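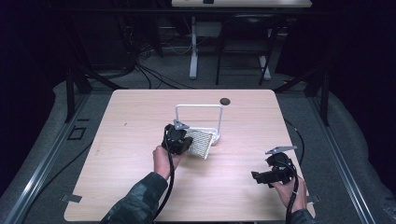
The Rack

1

The rack came out of the box in two pieces, a base and a tall wire frame, and Keisha Pruitt had it on the table before she had taken her coat off.

She had bought it at Darnuma, the shop by the bus station that sold off returns. The label said it was a Vorero drying rack and that parts might be missing. She had asked the boy at the till which parts. He had looked at the box and said he couldn't tell her, and taken two pounds off.

The panel was the odd bit. It was white and full of small square holes, and it didn't say on the box where it went. She tried it on the base, then behind the frame, then upright. It fell over with a clatter and Leobardo Medrano called through the wall to ask if she was all right.

"I'm building something," she said.

"At this hour?"

It was ten past nine. She had lived at Rosser House since February, in flat 7, and in that time she had learned that Leobardo went to bed at half past eight and minded anyone who didn't. She had also learned that he would come round if he heard a noise he couldn't place. She put the kettle on.

He knocked a minute later, in his slippers, with a cardigan over his pyjamas. He looked at the table first.

"That's Mrs Sinmont's table," he said.

"It came with the flat."

"It would have done. She had a lamp on it. The wire went down that hole at the back."

Keisha had wondered about the hole. She had been dropping crumbs through it for weeks.

He sat down without being asked and picked up the panel. He turned it over and ran his thumb across the squares. Then he held it against the frame, low down, and frowned.

"Is there a sheet?"

"No sheet. Parts may be missing."

"Then it might be for something else altogether," he said. "They put things back in the wrong boxes. I had a radio once that came with the handle for a suitcase."

She gave him his tea. He drank half of it and talked about Mrs Sinmont, who had been in the flat for eleven years and had gone to live with her daughter by the sea. She had done jigsaws at that table every evening. When she finished one she left it out until he had been round to see it, and then she broke it up and put it back in its box.

"Did she ever write to you?" Keisha asked.

"She said she would."

He put the panel down next to the base and lined up the edges with one finger. Keisha thought he might say something more, but he finished his tea and told her the panel probably sat flat in the bottom, to keep the plates up out of the water. Then he went home to bed.

She tried it. It was a little too wide. She pushed one side down and the other came up, and after ten minutes of that she left the whole lot where it was and went to bed too.

2

The letter came on 10 April 2026, pushed under her door with the electricity bill. It was addressed to Mr L. Medrano, flat 7. The handwriting sloped down to the right and whoever had written it had pressed hard.

Keisha put it on the table. She moved the rack to the draining board, where it had been standing up well enough without its panel, and then she took everything else off as well – the bill, the salt, a glove. She wiped the wood down with a cloth and dried it with a tea towel. It was a nice piece of wood when you could see it. The grain ran in fine lines and then opened out into long loops, one inside another, and where the light fell across it the surface went nearly white. 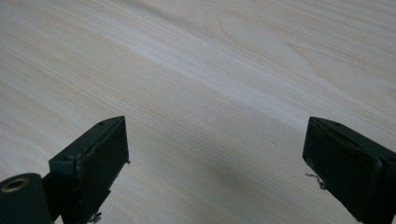

3

Leobardo read the letter standing up. Then he sat down and read it again.

"She's put the wrong number," he said. "She's put her own."

"When did she write it?"

He looked at the top of the page. "Last week. She says she's written before."

Keisha went to the drawer where she kept the post for people who weren't her. There was a catalogue in it, a card from a dentist and two pizza menus. She went through them twice.

"There's nothing else," she said. "They might have gone before I moved in."

"They might."

He folded the letter along its creases and put it in the pocket of his cardigan. He asked if she had any paper. She had a pad with lines, and she tore off three sheets in case he went wrong, and found him a pen that worked.

He wrote slowly. Keisha washed up. She stood four plates in the rack, and a bowl in front of them, and it held. The panel was leaning on the windowsill with a spoon drying against it.

"What's the matter with that?" he asked, without turning round.

"It's too wide."

"Did you try it the other way?"

She dried her hands and tried it the other way.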